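Why Does a Patio Table Have Bumpy Glass?

A page for young readers about outdoor tables

Run your hand over a kitchen window and it feels smooth. Run your hand over the glass top of a patio table and it may feel bumpy, like the skin of an orange or a pond on a windy day. Both are glass. The table just has a pattern pressed into it.

This page is about that kind of table: what it is made of, why it is often round, and how to set one up for an afternoon of reading and snacks.

Where the bumps come from

Glass is made mostly from sand. The sand is melted in a very hot furnace with a few other ingredients until it turns into a thick, glowing liquid. To make a flat sheet with a pattern, the soft glass goes between two big rollers. One roller is smooth. The other has a pattern cut into it. As the glass moves through, the pattern is pressed into one side, a bit like a rolling pin with shapes on it pressing into cookie dough.

Then the glass cools slowly. If it cooled too fast at this stage, it could crack.

Patterned glass does a few useful jobs on a table. Small scratches are hard to find on it. Fingerprints don't stand out as much as they do on smooth glass. You can still see a little of the ground through it, but the shapes look fuzzy. Light that passes through smooth glass keeps going in nearly straight lines. Light that meets the bumps gets bent in many directions, so the picture gets scrambled on its way to your eye.

The same thing happens to reflections. If there are trees over the table, you won't see neat leaves in the glass the way you would in a mirror. You will see patches of light and dark.

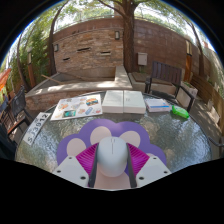

Jui-lin Tang: We have one of these and my daughter wants to know if it can hold a person. I told her no, and she asked how I knew. Please put something in about that.

The answer is that a table is made to hold table things. Plates, books, boxes, a pitcher of water and your elbows are all fine. A person is much heavier, and a person who climbs or jumps pushes down hard on one small spot. Even strong glass can break that way. Don't sit, stand or kneel on any glass table.

What makes the glass strong

The glass in outdoor tables is usually tempered. That means it was heated a second time and then cooled very quickly with blasts of air. The outside cools and hardens first. The inside cools later and tries to shrink, and it pulls on the outside. This squeezes the surface tightly, and a squeezed surface is hard to crack.

If tempered glass does break, it falls into small chunks with fairly dull edges. Ordinary window glass breaks into long, sharp pieces. You should still never touch broken glass of any kind. Tell an adult and keep away, especially if you have bare feet.

The edge is the weakest part of a sheet of tempered glass. A hard knock there can do more harm than the same knock in the middle. Many patio tables have a metal rim all the way around. The rim holds the glass in place and protects the edge from bumps.

Why round?

A round table has no corners. You can walk past it on a small patio without banging your hip. You can also squeeze in another chair without someone having to sit at a corner.

Everyone at a round table can see everyone else. At a long table, the person at one end may have to lean forward to talk to the person at the other end.

Round tables have one problem. Most things we put on them have straight sides. Books, boxes and cards don't fit neatly against a curve. If you push a box right up to the rim, part of it may hang over the edge. A good way to deal with this is to make a row on the far side of the table, a little way in from the rim. The row holds the things you aren't using yet, and the space in front of you stays clear.

The chairs

Chairs that live outdoors have to put up with rain, sun and wind. Look at the back and seat of one and you will often find gaps. Some chairs have slats, which are narrow strips with spaces between them. Others have mesh, which is full of small holes. Rain drips through the gaps instead of making a puddle where you sit. Wind can blow through too, so the chair is less likely to tip over.

Metal chairs are usually painted or coated. Bare iron or steel turns to rust when water and air get to it. The paint keeps them away. If you see an orange-brown spot where the paint has chipped, that is rust starting.

A dark chair in full sun can get hot enough to hurt your legs. Touch it lightly with your hand before you sit down. Under trees, the shade moves as the sun crosses the sky, so a cool chair at lunch may be a hot chair later on.
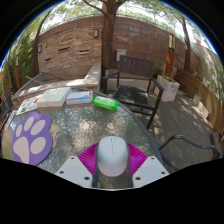 A slatted black patio chair behind a round glass table, on gray paving slabs.

Paving slabs and stone walls

Many patios are covered with slabs, which are flat pieces of stone or concrete. They are laid side by side on a bed of sand or gravel. The ground under them is packed down first so the slabs don't rock when you step on them.

A table needs level ground. If one leg sits on a high slab and another sits on a low one, the table wobbles, and a cup on it can spill. Put your hands flat on the rim and press gently on one side, then the other. If the table moves, ask an adult to help you shift it a little. It is too heavy to drag by yourself, and dragging can scrape the slabs.

Walls around a patio may be built from stones of different sizes and colors. Reddish-brown stone often gets its color from iron, the same metal that makes rust. Walls don't have to be straight, either. A builder can make one curve by setting each stone at a slight angle to the one beside it.

Setting up a table for reading

You can turn a patio table into a good reading spot in a few minutes.

First, wipe the top. Dust and pollen settle down in the low parts of the bumpy pattern, so wipe in small circles. A damp cloth works well.

Next, put down a mat where your cup will go. A mat stops the cup from rattling on the bumps. Mats come in all sorts of shapes, and a paw print is a fun one. A real dog's paw leaves almost the same shape: one large pad with four toe pads in a curve above it. Cats leave a print like that too, but smaller, and usually with no claw marks. Cats pull their claws in when they walk.

Put the cup on the biggest part of the mat. It should have flat mat under its whole base. If part of the cup is over the edge of the mat, it will lean.

Then put out your books. An open book needs more room than a closed one. Its two sides spread out from the spine, the part that holds the pages together. Thin booklets and single sheets of paper can blow away, so lay something with a bit of weight on top if there is a breeze.

Glossy paper is harder to read outside. It is shiny, and it bounces sunlight at your eyes. Tilt the page or turn your chair until the bright patch goes away. The cream-colored pages in many storybooks are not shiny and are easier to read in the sun.

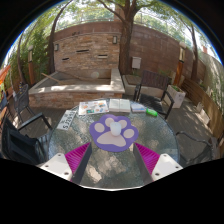

A small white cup on a purple paw-print mat, with an open book on the far side of the table.

Things to try

Look through the bumps. Ask an adult for a small piece of clear, bumpy plastic, such as the lid of a food tub. Hold it right against a printed page and read the words. Now lift it slowly. The words should get fuzzier as the plastic moves away.

Follow the shade. Put a chalk mark on the ground at the edge of a shadow. Come back in 20 minutes and mark the edge again. Do it a third time after another 20 minutes. Which way is the shadow moving?

Make a paw mat. Draw one large rounded shape and four ovals on felt or thick paper. Cut them out and glue them onto a bigger piece in another color. Trim around the outside, leaving a border.

Words to know

Furnace: a very hot oven used for melting or heating materials.
Mesh: material with many small holes in it.
Slat: a long, narrow strip, often one of several in a row.
Spine: the part of a book where the pages are joined.
Tempered glass: glass that has been heated and quickly cooled to make it stronger.

Written by Elżbieta Kołodziej. Page last changed 24/02/2020.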